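3. Results

3.1 Participants and follow-up

Between September and the close of recruitment, 351 adults discharged after a first hospital admission for community-acquired pneumonia were screened at the Landside and Sotelo clinics. Of these, 200 met the entry criteria and gave written consent. The most common reasons for exclusion were immunosuppression, a discharge diagnosis revised to heart failure, and residence outside the catchment area. The remaining patients declined or could not be reached by telephone.

All participants had a chest radiograph and spirometry at the first clinic visit. Those with persisting cough or breathlessness were offered a second visit, at which the radiograph was repeated and a respiratory physician reviewed the original films. Fifteen participants withdrew before the second visit was due, and their data are included up to the date of withdrawal. 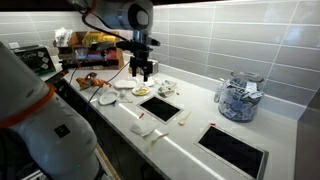
Chaiwat Boonyarit

3.2 Radiographic clearing

Clearing was slower in current smokers and in patients with more than one lobe involved at admission. Age on its own had little bearing once these factors were entered in the model. Residual linear shadowing was the usual finding in patients whose films had not cleared, and it was seldom matched by symptoms. In 4 patients the second radiograph showed a mass or nodule that had been obscured by consolidation on the admission film. All 4 were referred for computed tomography under the usual hospital pathway.

Agreement between the two readers was good for consolidation and pleural fluid, and poorer for minor volume loss. Where the readers differed, a third reader's opinion was taken as final. The third reader was given neither the earlier reports nor the patient's smoking history.

Figure 1. Counter and wall tiling.
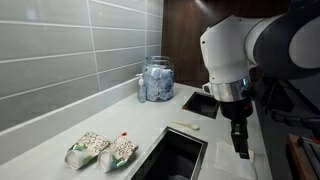 3.3 Symptoms and lung function

Cough was the symptom most often reported at the first visit, followed by fatigue. Fatigue outlasted cough in most patients who had both, and several described it as the main obstacle to going back to work. Spirometry was within the predicted range in most never-smokers. Among smokers, an obstructive pattern was frequent – in many cases with no earlier diagnosis of airway disease on the general practice record.

Patients treated at Sotelo had a longer interval between discharge and first visit than those treated at Landside, reflecting the smaller number of clinic sessions held there. Adjusting for this interval did not alter the direction of any of the associations described in Section 3.2. Results were also unchanged when patients who had received oral corticosteroids during admission were left out of the analysis.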